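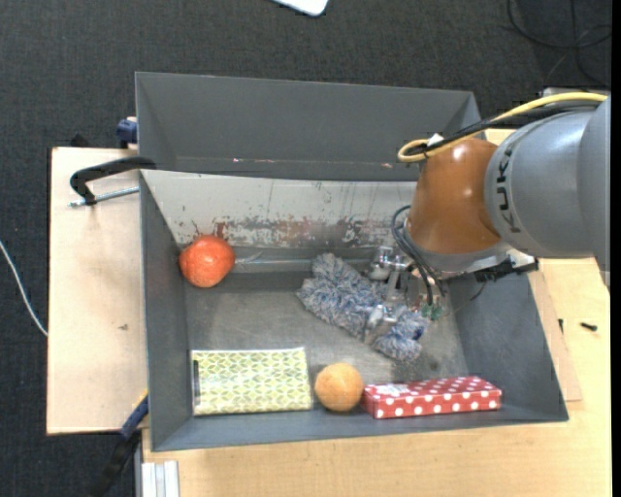 Cables again. I said in June I was done with cables and I was wrong, so this month's write-up is mostly cables, clamps, and a bit of picking at the end if I get to it before the bus. Mussa (the arm, for anyone new, the name was on the crate and stuck) has a reach I'm happy with and a base that doesn't wobble any more, and the thing holding everything up is the stuff hung on the outside of it. The yellow cable has that tight loop by the orange joint, and I don't like it. Every time the wrist goes over to the far side the loop closes up a bit more. The black ones beneath follow the same route so whatever I do to one I have to do to all of them. Spent a whole evening on it. Went home with it exactly as it was.

Raelene Pryor reckons a longer run with one fat lazy curve, tied further back up the arm. Kaan says no, leave the slack near the joint, tie nothing, let it move. They've both built more of these than me and they disagree about nearly everything so I've started trying things in alphabetical order. Kaan's first then. Fine so far, but I've only had it going slowly.

Clamps. The bins used to creep. You wouldn't think a metal bin on a wooden table would go anywhere but the fingers catch a wall on the way down, only lightly, and after an hour the bin is a finger's width from where the program thinks it is. Then the gripper comes down on the rim and makes a noise that gets everybody at Dratside looking up from their own work. So now there are clamps at the left side with the blue bars, done up as tight as my hands will go. Bin hasn't moved. I drew round the base in pencil to check and the line's still where it should be.

The wooden board under the bin is an offcut from the rack by the door. I'd meant to replace it with something flatter. Haven't. It's flat enough!

What I did change is the height. Everything came up by 23 mm when I put the new packing in, and I forgot to tell the program, obviously. First pick after that went straight into the floor of the bin. Not fast, thank goodness, I keep it at 50 percent at the most when I'm alone in there, and it stopped itself, and I stood with my hand on the button for a good while feeling sick. No damage that I can find. I've since written THE BIN HEIGHT IS A NUMBER IN THE FILE on a bit of card and propped it against the screen.

Right, the picking.

The idea has always been simple. Stuff in one bin, arm takes it out, arm puts it in the other, then swap over and bring it all back. No conveyor, no fancy fixtures. Things you'd have in a kitchen drawer or a fruit bowl. I wanted shapes that have nothing to do with each other so it can't get by on one trick, and the current lot is pretty good for that. Fruit is the easy end. The orange is about as easy as it gets, round, a bit of grip to the peel, and if it rolls it doesn't roll far becuase the walls slope. The redder one I have more trouble with, mostly when it's up in a corner like it is now. The fingers want room on both sides and in the corner there isn't any.

The red box with the white dots I thought would be trivial. It's a box! But it's long, and if you take it anywhere other than the middle it swings, and the far end clouts whatever is next to it. Usually the orange. Rainer Frerichs suggested always picking it last, which I called cheating at the time and am now considering.

Flat patterned thing, don't ask. Shiny, flat, hardly any height to get hold of. My worst one by a mile. I've got a plan with sliding it up against the wall and tipping it, but the plan is so far three lines in a notebook and a drawing that looks like a sandwich.

And the fluffy one. Everyone's favourite. It has no edges. You come down on top of it, and the fingers go in through all that blue-grey fluff and you can't tell from the numbers whether you've got hold of the middle or a handful of fuzz. A handful of fuzz will lift it, too, for a bit. Then it lets go over the gap. I've been trying closing slowly and then closing a second time, harder, and it's better. Not solved.

Results then, such as they are. I ran 82 picks over two evenings, everything mixed up by hand between goes, and 51 ended up in the other bin. Before the clamps I wasn't writing them down so I can't compare, which is annoying and my own fault. The failures are nearly all the flat thing and the fluffy thing. If I left those two out I could put a lovely number on here. I'm not going to leave them out.

Other bits, quickly —

The thin dark wire under the bracket still dangles. It needs a clip. It has needed a clip since I put the bracket on.

Two black screws on the table by the right hand side of the bin, if they're yours please take them, I've checked everything I can reach on mine and it's all tight. If they're mine I'd rather know now.

Nana Dogbe asked whether the code will be shared. Yes when it's fit to be seen. At the moment half of it is called test and the other half is called test_new and I can't always remeber which one is running.

Order from Sullus has come, that's the softer finger pads, haven't opened it. I'll try those on the flat thing first. If the pads do nothing I'm going back to the sandwich drawing.

Next time: Raelene's lazy curve, the clip, and the corner problem. Bus in ten minutes, going.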